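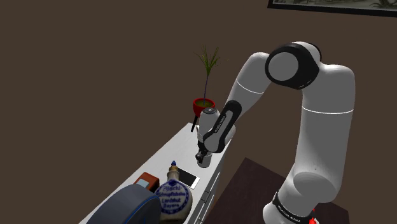 Marisol Sorensen: still dropping out. Rang your line at lunch, on hold forever, gave up. Third bill cycle where the hot water's gone cold halfway through the second shower and I'm paying for a full tank. Please don't send me the reset instructions again, I've done the reset.

Plukemance Hot Water Support
Ticket status: open, escalated from first line
Unit: Hemmin electric storage, outside wall, laundry side
Controller: Mostia timer, fitted by previous owner
Handled by: Obsa Mamo

Obsa, 8.40 am
Hi Marisol, sorry about the hold. Picked this up from the queue. No reset, promise. Few things I need before I book anyone:
- what tariff are you on, continuous or off-peak (controlled load)? It's on the bill, usually second page
- is the Mostia set to its own program or on bypass
- does the water start hot and then go, or is it lukewarm from the start
- any water coming out of the relief valve pipe, the copper one on the side

Marisol, 9.15 am
Off-peak. Starts properly hot, can't keep your hand under it, then goes off fast. Timer says PROG 2, no idea what that is. Pipe drips a bit in the arvo, bucket under it, maybe a cup by tea time.

Obsa, 9.30 am
Drip is fine if it's a cup or so, water expands as it heats. Empty the bucket tonight and tell me what's in it tomorrow.

PROG 2 is a worry. Off-peak supply is already switched by the network so the tank only gets power in their window. If the Mostia is also switching, you only heat when both agree. Could be an hour of overlap, could be none on some nights.

Can you open the little flap and read me the on and off times. Don't take the big cover off, that's mains behind there and it's a sparky's job.

Marisol, 10.05 am
On 4.00 off 6.00. Clock on the display is wrong though, says 1.20 and its just gone ten.

Obsa, 10.20 am
Right. So clock is out by the best part of nine hours, meaning its 4 am is really early afternoon. Probably lost time in a power cut, the backup battery in those goes flat. Did you have an outage lately?

Marisol, 10.25 am
February, big storm, whole of Stetgate was out overnight. And yes that's about when the bills went funny now you say it.

Obsa, 10.40 am
OK. Doesn't explain everything, if there was zero overlap you'd have stone cold water by day two. Is there a booster switch anywhere? Meterbox or laundry, might say HWS BOOST.

Marisol, 11.30 am
Found it behind the ironing board. It's on. Has a little orange light. Didn't know it did anything, thought it was for the old dryer

Obsa, 11.45 am
That'll be the bill. Notes for file as much as for you:

Booster feeds the top element on the day rate. Only heats the upper part of the tank, so you get one good shower and a bit. Bottom element is the off-peak one and it does the full tank, and it looks like it's hardly running. Top element likely 3000 W, going by the model sheet, will confirm off the plate.

Try tonight:
1. set Mostia to BYPASS (hold the left button til the word changes)
2. leave booster on until bedtime so you've got something for the dishes
3. booster off at bedtime
4. first shower tomorrow, see how long it lasts

If it's hot all the way through, bottom element's fine and it was the timer. If it's cold by then, bottom element or thermostat has gone and I'll book the sparky.

Marisol, 12.10 pm
Done the bypass. Display just says BYP. Will switch the other off tonight. If I wake up to a cold shower I'm ringing you at 6

Obsa, 12.15 pm
Phones open at 7 sorry. But I've pencilled a morning spot in your name so you're not starting from scratch.

Marisol, 7.20 am
Hot. Two showers and a load of washing, still hot. Bucket had a bit over a cup.

Obsa, 7.50 am
Beauty. Morning spot cancelled, no call out fee. Leave it on bypass, leave the booster off unless you've got visitors. Old timer can come out next time you have an electrician there, no rush. Bucket is normal.

Keeping ticket open til your next bill, send me the off-peak line off page two when it turns up.

Status: monitoring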